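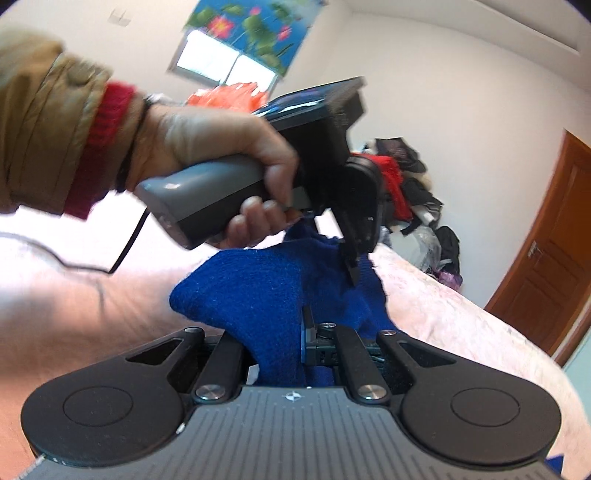 Cable and sleeve rules for handheld grippers, what does your site use?

Posted by dmiranda_ops, December 10, 2019

I'm Dalva Miranda, I write the operator rules for the home recording crew at Drundier. We do laundry and bedding tasks with two handheld grippers, one per hand. The rule sheet is up for revision and I want to compare before I send it out. Current draft:

1. Cable leaves the back of the handle and stays clear of the item being handled.
2. Cuffs pushed above the wrist bone. No bracelets or watches.
3. Finger off the trigger until the tips are at the fabric.
4. Max 150 episodes per operator per day, break every 30 minutes.

Number 2 is the one people push back on.

kettlerow
Ours is close to that. I'd drop the cuff part. Homes are cold in winter and people work in jackets. If the cuff isn't near the jaws it isn't a hazard. You hold these by a pistol grip, the wrist is well behind the fingers.

Brurk_tom
Disagree with kettlerow. On knits the operator reaches in low and the cuff of one hand gets close to the other gripper's linkage. We had 5 snags in November at the Brurkbridge site, all sleeves, none on the cable.

kettlerow
Were those ribbed cuffs or open sleeves? A tight knit cuff under a jacket is a different case.

Brurk_tom
Open sleeves, 4 of the 5. Fair point. I'd still ban bracelets.

dmiranda_ops
I could write it as "cuffs must be snug, jacket sleeves pulled back from the hand." Jewelry stays banned.

halfpallet
Add a line for the cable on beds. Ours says slack goes over the side nearest the operator, checked before each episode. The Macedo template has it as a start check and I copied it from there.

Brurk_tom
Also 150 is high for squeezing a trigger. We cap at 80.

dmiranda_ops
Cable line is going in. The cap was set in Fleltovville before I got here. I'll ask what it was based on.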